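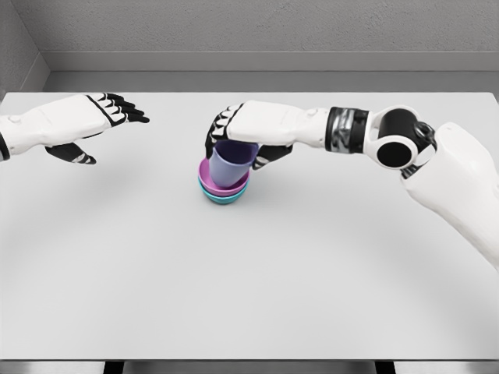 Back in September I promised I would write something about what I do all day, mostly for my aunt, who is under the impression that I build vacuum cleaners. I do not build vacuum cleaners. I stack bowls, over and over, with somebody else's hands, and then I throw a good part of that work away and stack them again.

The longer version goes like this. At Jarkeo we are trying to teach a two-armed robot to tidy a table, and the way we teach it is by showing it. I put on a headset and a pair of gloves, and whatever my hands do, the robot's hands do inside the simulator. The computer writes down every joint and every finger the whole way through, and when I finish, that's one example. Our learning program (it's called Dinsa, and please don't ask me why, it was named before I got here) reads through the whole pile and tries to work out what all those examples have in common.

The current job is two bowls and a cup. Put the bowls together, put the cup in the top one, let go, get your hands out of the way. My nephew could do it while watching cartoons! But gloves don't push back, you see. When I pick up a real cup my fingers know when to stop, and in the simulator they know nothing at all, so I have to go by eye and watch the thumb like a hawk. My first week I squeezed so hard that the cup shot off sideways more times than I care to say, and Tsion Yilma, who sits across from me, got very used to hearing me apologize to it.

The thing I've had to learn is to be a little boring, but only a little. If I do it the same way every time, Dinsa learns one path by heart and falls to pieces the moment a bowl starts out somewhere new. If I get too creative, it can't find the pattern. So Lakshmi, who runs our collection work, has us move the starting spots between takes, and she asks us to keep the pace steady and not dither. Dithering is my great weakness. I'll hold a hand over the table for ages thinking about where to put my thumb, and the robot dutifully learns that hanging in the air for a while is part of stacking dishes.

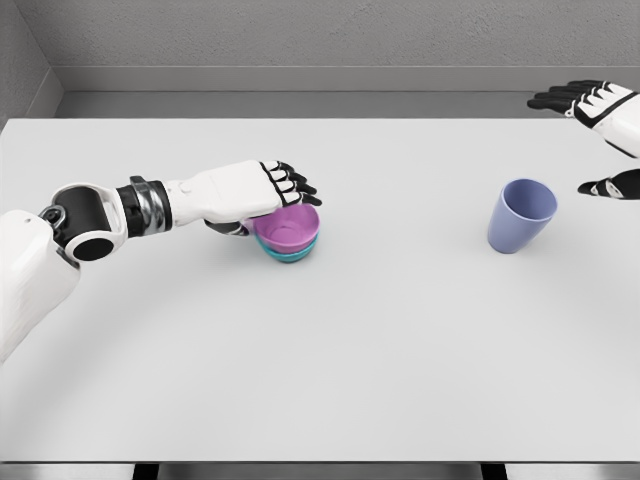 Left hand on the bowls, cup still over on the right.

I've come to like the bowls best. You have to get the fingers over one side of the rim and the thumb under the other, and when it's lined up just so there's a real satisfaction in it, even though there is no bowl and I'm standing in a room holding nothing. The cup is fussier. It's narrower, and I tend to come at it too fast.

As for the count – I recorded 113 takes on this task and kept 42 of them. That sounded dreadful to me until Amanuel Jemal showed me his own numbers from when he started, which he was kind enough to do over a very large sandwich. The ones I dropped were mostly bumps and tip-overs, plus 6 where I had done everything right and then knocked the whole stack with my wrist on the way out. Those still sting. We do save the failures in a separate folder, and Tayla Kerslake has some ideas about using them to teach the program what a bad grip looks like, but I don't understand that part well enough yet to explain it to you, so I'll leave it for another post.

I do about two hours of this before my shoulders start to complain, and then I switch over to watching the recordings and marking where each step begins and ends. It's slow going, but I've started to notice my own habits in there. I nearly always pull my free hand back a bit when I'm concentrating. I went home and caught myself doing the same thing while putting away the cereal bowls.

Next up is plates, which are flat and miserable to get a finger under. If any of you have a good trick for lifting a plate off a table without feeling it, the comments are open.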